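How to Get the Most Out of a Robot Open Day
By Phong Từ | December | 5 min read

I spent an afternoon at the Ollbridge open day, watching a two-armed robot work next to a sofa, and I had a blast! If you're going to one of these, this is how I'd do it.

1. Get there early and look at the whole setup first. A living room couch is a smart place for a demo (everybody knows what one feels like). 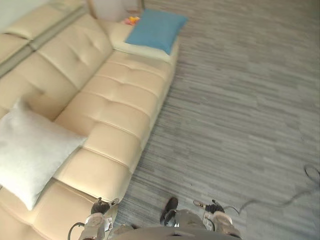

2. Check the floor before you step in. Cables can run a long way out, so ask where you're allowed to stand. 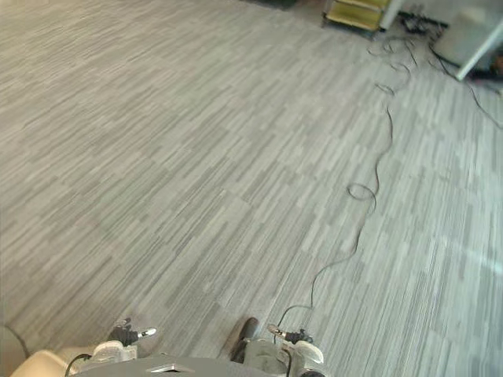
I picked a spot off to the side and stayed there for the next 10 minutes, and my host, Guangming Wei, was happy to talk the whole time. Bring questions! Mine were mostly about the hands.

3. Ask to see the view from the wrist. It's so much closer than anything you get standing up, and you start noticing seams and folds.
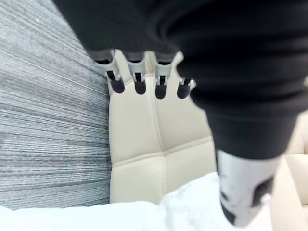

Soft stuff is what I'd ask about next, by the way. Cloth and cushions give when you press on them, and I wanted to know how much of that a fingertip can feel. (Long answer. Worth it.)

4. Stick around for a second round. I watched the fingers and forgot the arms completely the first time. 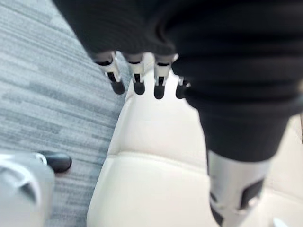 Black fingertips over the edge of the cream cushion.

5. Write your notes before you drive home. Mine were a mess by dinner.

We use cookies to remember your settings. Accept | Manage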